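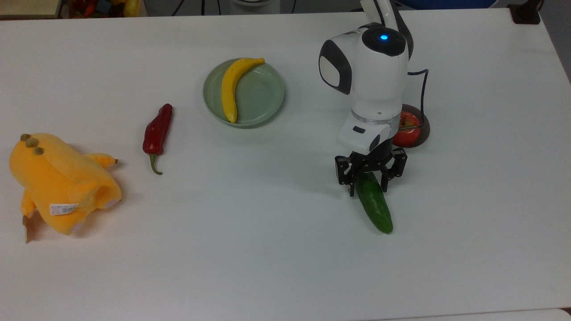 Can a Machine Clear the Table Yet?

Posted 11/4/22

Readers of this blog have written to ask whether household robots are close enough to plan for. The question usually comes from people who run a small shop or a shared kitchen, and who have been told by a salesman that the answer is yes. My own view, after several years of following the subject, is more reserved. Machines can now do parts of many chores. Very few can do a whole chore, from start to finish, in a room that has not been arranged for them.

Sorting produce is a fair place to begin. A cucumber held between two closed fingers, with its tip close to the tabletop, represents a solved problem in one sense. The arm has a grip on it. A person who has never worked with such equipment may see little to admire, but a cucumber is smooth in places and bumpy in others, it rolls, and it bruises if squeezed too hard. The same two fingers must also manage an apple, which offers no long side to hold, and a banana, which curves. A chili pepper lies nearly flat and gives them very little to close on.

Picking up is therefore the part of the chore on which most progress has been made. The remaining parts receive less attention. Where should the item go? Is the plate full? Does the banana on the plate belong there, or was it set down by someone who intended to eat it? A plush toy on the same table as the vegetables is an ordinary event in any home with children, and a useful machine must decide to leave it alone, or to put it somewhere other than the crisper drawer.

In April I attended an open day at Lurkstead, where a produce-handling trial called Flammont was being presented to local grocers. The organizers had set a plain task: move mixed items from a table into the correct bins. The first run covered 20 items and took 8 minutes. A grocer standing near me remarked that her newest employee would have finished before the kettle boiled. The remark was accurate, and the organizers did not dispute it. Their reply was that the machine could continue through the night, and this is also accurate, provided that a person is present to restock the table and to pick up whatever rolls away.

The printed handout stated that 239 practice attempts had been recorded before the event. It did not state how many had succeeded. I would encourage anyone who is considering a purchase to ask for that second number, and to ask in addition who set out the items between attempts. In most demonstrations a human being does this work, and the hours are seldom included in the cost.

Conditions on a shop floor are kinder to machines in certain respects. The packing room at the Mwaipopo warehouse in Cikville, which I visited the following week, has even lighting, fixed benches and a short list of goods. The arms there fill cartons all day and do so well. The manager was careful to explain that they handle boxed items only. Loose fruit is still packed by hand, at a separate bench, by people who can tell a soft pear from a firm one without stopping to think about it.

The home offers none of these advantages. The table moves, the light changes, and the bowl that was on the left at breakfast is in the sink by noon. I have seen no system that I would leave alone in my own kitchen with a knife block and a full fruit bowl — and I say so as someone who would be glad to own one.

My advice to those who wrote in is to consider the chore in pieces. If there is one piece that repeats many times a day, with the same few objects in the same place, a machine may be worth a trial. Ask to bring your own goods to the demonstration, including the awkward ones, and ask the operator to step back from the table while it runs. If the piece you most want done is the tidying up that follows everything else, I would wait.

A second post will deal with laundry, on which I have received nearly as many letters. Towels have come along well. Fitted sheets have not.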